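**PRESS RELEASE: for use from July 17, 2018**

# Shared workshop builds two-armed machine to fold cloths, will now let the public watch it try 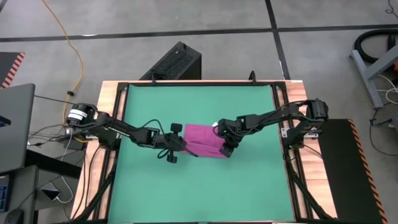 Borcombe Workshop, the shared making space on Gadden Lane, will open its doors next month to show off the Bellamy Bench, a table with two robot arms and one ambition. The ambition is to fold a cloth. Members have been at it since March, and would like it known that the table itself was finished on schedule.

The Bench was paid for out of members' subscriptions and a £1000 award from the Aren Fund, which supports home and small workshop builds in the county. The application described a machine that would "take on a common household chore". It did not say how long the chore would take. At present a single fold, corner to corner, needs 88 seconds on a good evening. A member timed by the same stopwatch did it in two, while holding a mug.

The build was kept deliberately plain. The outer frame of the table is wood, which the workshop knows how to cut, with black aluminium rails down both sides, which it has learned how to cut. The arms face each other over a green mat, one fixed at each side, and each ends in a two-fingered gripper. The mat was chosen after an earlier white surface proved to be a poor background for white tea towels, a fact the software was the last to be told. Training cloths are now bought in bright colours only.

Most of the work since then has been on grip. Cloth is an awkward thing to hold if you can't feel it, and the arms can't. Pinch too lightly and it slides away. Pinch too firmly and both arms refuse to let go, and the evening becomes a very slow tug of war. The current method is to have one gripper press down on its side of the cloth while the other takes hold of an edge and looks for a corner. This has brought the success rate up to a level the workshop is prepared to mention, provided it is mentioned alongside the number of attempts: 398 at the last entry in the logbook. The logbook is a school exercise book and is available for inspection.

"We set out to save ourselves some housework," said a spokesperson for the Bellamy Bench group. "So far we have ironed the same cloth a great many times so that the machine could have another go at it. We do still think it's the best thing we've built, and we include the bandsaw shelter."

The group teaches the arms by moving them through a fold and recording the motion, then letting the machine attempt it alone. Early recordings caught some habits nobody had meant to pass on. One arm, for instance, still pauses before the second fold, exactly where its teacher used to stop and check the instructions. A vote was held on whether to remove the pause. It stays.

Cabling remains under review. The arms carry their own leads along their links, and the plan is to tidy everything that leaves the table into a single run. The same plan appeared in the spring newsletter.

## Open evenings

Visitors will be able to see the Bench at work on two open evenings, with places for 10 people at each. The first half will be a demonstration, the second a chance to move the arms by hand and record a fold of your own. Visitors are welcome to bring a cloth, as long as it is:

- square or nearly so
- no bigger than a tea towel
- not white
- not missed if it comes back with a small hole in it

Fitted sheets will not be accepted. The group has discussed fitted sheets and does not wish to discuss them again.

Entry is free, and tea is provided. Under-16s should come with an adult. Please keep long sleeves and scarves clear of the table, as the grippers are not fussy about what counts as cloth.

## What comes next

Once the Bench can manage a full fold five times running, the group will publish its drawings, parts list and recordings for anyone to use at home. A second table has been proposed, with the job of passing cloths to the first. Socks have also been raised as a possible next subject, and the matter of pairing them has been put off to the autumn meeting.

## Notes for editors

- The workshop is run by its members and offers wood, metal and electronics benches.
- The Bellamy Bench is named after the Bellamy laundry, which used to occupy the building and folded things considerably faster.
- Journalists may visit outside the open evenings by arrangement with the workshop office. Please allow a full hour if you would like to see more than one fold.

**Ends**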